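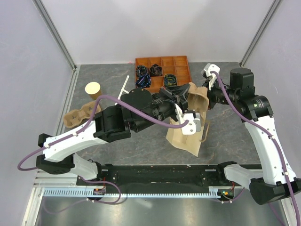

One shop in Ovdale objected to our wording in the draft report: a paper bag that has been folded once, the reply said, is still a new bag as far as the customer is concerned, and we had no business listing it under "worn." We kept the objection in mind when revising the categories, and the ones used below differ from those in the draft.

**Figure 3.** Tan paper bags and an orange compartment tray with colored rolls in four of its compartments. The bag in front is creased and has a twisted paper handle.

### 4.2 Bags and small-item trays

The survey covered 171 paper carrier bags kept for a second use in the packing areas of shops in Ovdale and Zaseck. Each bag was sorted by the state of its body and then by the state of its handles. For the body we used flat, creased, and torn. A bag was entered as creased if it had any fold that the maker had not put there. The front bag in Figure 3 falls into this group. The folds at the bottom and the side gussets were ignored, as every bag of this type has them.

Handles were harder to sort. Twisted paper handles bend easily and can be pressed back into shape, so a bent handle was not entered as damage. A handle was marked as failed only when it had come away from the body at one end or both. Under the older Kramer scheme of 2012, a bent handle and a loose one went into the same column, and the two sets of results should not be compared on this point.

Staff were asked how they stored the bags between uses. Most answers described a stack on a shelf or a few bags pushed inside a larger one. Bags kept inside another bag came out with more creases across the upper part of the body, near the opening. Bags from stacks had fewer creases, but the ones at the bottom were often overlooked and had been there longer than the staff expected.

Small items used in packing were recorded separately. Tape, cord, and ribbon were usually kept in a drawer, an open box, or a divided tray. The tray in Figure 3 has a grid four compartments wide and three deep, with the rolls in the two rows farther back. In our records, a partly filled tray was entered as in use, whatever the number of empty compartments. We did not try to judge whether a tray was the right size for what it held.

Several shops using the Prurelness packing sheet asked for a line on where the tray should stand. The sheet gives none. In practice, trays were found at the back of the table, where they left the front clear for filling bags, or on a side shelf. Staff who packed standing up preferred the back of the table. One written answer complained that a tray set there gets hidden as soon as a large bag is opened in front of it, and asked for a shelf at elbow height.

Bags that had been wet at any time were left out of the count when staff told us so. We had no other way of finding this out, and a few such bags may remain among those entered as creased.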